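Skurstead Stainless Steel Cleaning Paste, 320 g

Home > Kitchen care > Metal cleaners

In stock. Ships from our Sornum warehouse.

Skurstead is a mild scouring paste for stainless steel cookware, sinks and draining boards. It takes off limescale haze, rainbow marks, dried starch and light burnt-on food. The paste is white, fairly stiff and has a faint lemon smell. It comes in a screw-top tub with a small sponge under the lid.

Directions

Wash the pan first with dish soap and hot water. Put a small amount of paste on the damp sponge and rub along the lines of the brushing. Leave it for 3 minutes on heavier marks, then rub again. Rinse well and dry with a cloth. Wash the pan once more with soap before you cook in it.

For food burnt onto the bottom, soak the pan overnight before using the paste. Do not use the paste on a hot pan.

Cloudy marks on the inside of a pot usually come from hard water or from salt added before the water boils. The first kind comes off easily. Salt can leave tiny pits in the steel, and no paste will fill those in. They don't affect cooking.
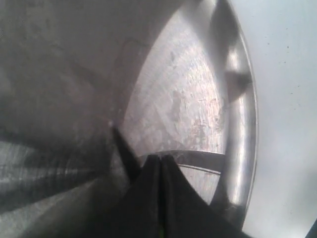 Horobets writes that two rounds were needed on an old stockpot, the first of which seemed to do very little, and that a nylon brush was better than the sponge for the corner where the wall meets the base. The same review gives the paste four stars and asks for a larger tub.

The larger tub is now available. It holds 700 g and has the same lid, but the sponge is sold separately. A refill pouch is planned for March.

Suitable for
Stainless steel pots, pans and lids
Stainless steel sinks and faucets
Enamel (test a hidden spot first)
Glass oven doors
Ceramic cooktops, once cool

Not suitable for
Nonstick coatings
Aluminum, bare or anodized
Gold or brass trim
Mirror-polished steel, which may show fine scratches
Painted or printed measuring marks

Storage

Keep the lid closed tightly. If the paste dries out, stir in a teaspoon of warm water and let it stand for an hour. Do not store below freezing. Keep out of reach of children. Avoid contact with eyes and rinse with plenty of water if it happens. People with sensitive skin should wear gloves.

Product details
Item number: 31
Sizes: 320 g, 700 g
Color: white
Scent: lemon
Contains bleach: no
Sponge: included with 320 g only

Goes well with

Fostora drying cloth. A flat-weave cotton cloth that leaves very little lint on steel. Machine washable. Do not use fabric softener, as it makes the cloth less absorbent.

Fostora nylon brush. Stiff bristles, short handle. Good for rivets and the rims of lids.

Returns

Unopened tubs can be returned for a full refund. We can't take back opened tubs unless the lid or seal arrived damaged. In that case, contact us with your order number and we will send a replacement.

Orders placed on 8th November will go out the following day while we do our stock check.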